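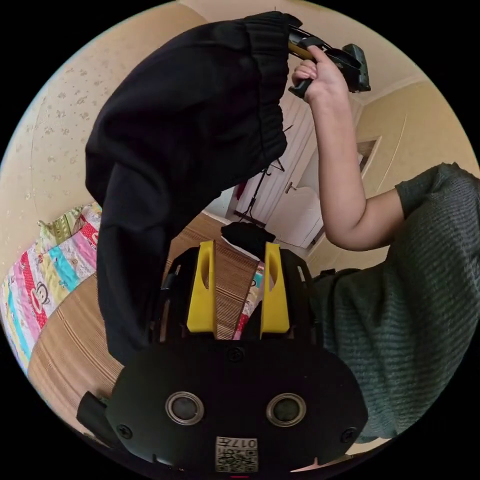

Fig. 2. A black garment with a gathered cuff.

Textiles and Everyday Life, Otora College
Notes for the unit on dark dyes

Welcome back, everyone, and thank you for the lovely (and very long!) discussion last time. We left off wondering why black was so hard to get for so much of the history of cloth, and I promised to go back over it slowly, so please bear with me.

A plant dye seldom gives you a true black by itself. Most dyers got there in layers, often with a blue bath first and then something rich in tannin, such as oak galls, with iron added to darken it. The trouble is that iron is hard on fibers, and over the years it can leave them brittle. If you have ever seen an old quilt where only the dark brown patches have crumbled away, you have very likely met this problem already.

Synthetic dyes changed the picture in the later nineteenth century. Aniline black was cheap and deep, though early versions could turn greenish, and sulfur black followed and is still used a great deal on cotton.

Now, a word on cuffs and waistbands, which I know some of you were asking about. Elastic and the cloth around it may be different fibers, and different fibers take up dye differently, so a garment can fade unevenly in the wash even when it matched nicely in the store.

For next time, please read the Skekcombe dye book, pages 43 to 58, and bring one faded black thing from home. Socks are fine!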